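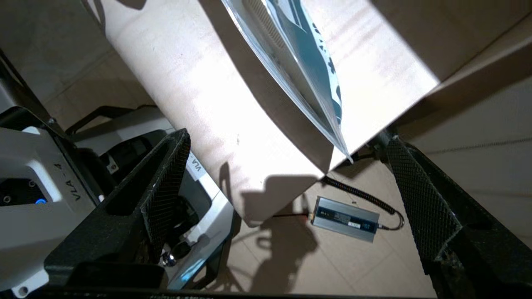

3.2 Materials and packing procedure

Flexible pouches are harder to place in a carton than rigid goods of the same volume. They fold under their own weight, their corners catch on carton flaps, and their outer dimensions depend on where they are held. The trials reported in this section used printed plastic packaging supplied through Siriwan, a distributor of small household and snack items, and were carried out at the Vakville site in March. Each trial consisted of moving one item between the work table and a corrugated carton. A total of 492 trials were logged, of which 60 were set aside for calibration of the scoring sheet and are not included in the results.

Items were grouped by film type. Group A contained clear bags with a flat printed item inside. Group B contained white pouches with a glossy printed face, which crease readily near the point of contact (Figure 4).
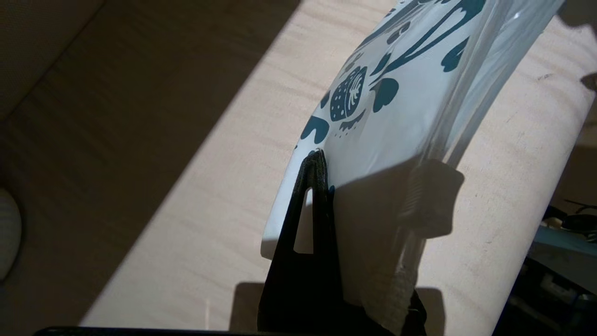 Page last updated: 2026-05-08

Creasing was scored on the printed face only. The clear seam area along the side of the pouch was excluded, as reflections there made small wrinkles difficult to separate from highlights. Table lighting was left uncontrolled, and direct sun fell across the work surface during part of the trials. Scorers were instructed to ignore shadow edges and to record a crease only if it interrupted the printed artwork.

Holding position had a larger effect than film type. Pouches held near one end hung with the long side vertical and entered the carton without touching the flaps in almost 200 trials. Pouches held near the middle tended to fold over the point of contact, and the two halves then had to be flattened by hand before the next item was added. Surface texture was recorded as a separate variable, with items divided into smooth and embossed. The gridded texture of small raised squares was the only embossed pattern considered.

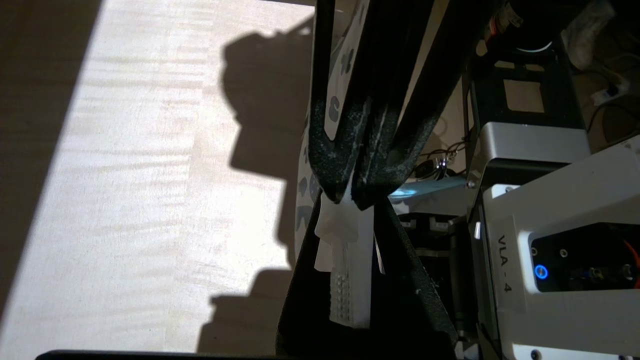 Figure 5. White plastic item with gridded lower section, held at its upper portion above the work table.

Of the embossed items, 21 were scored twice by different readers to check agreement. Disagreements were confined to the upper, crumpled portion, where folds and embossing are easily confused. The Staron scale was therefore applied to the lower section alone, and the Pirasero correction for item length was omitted. Carton fill order is treated in Section 3.3.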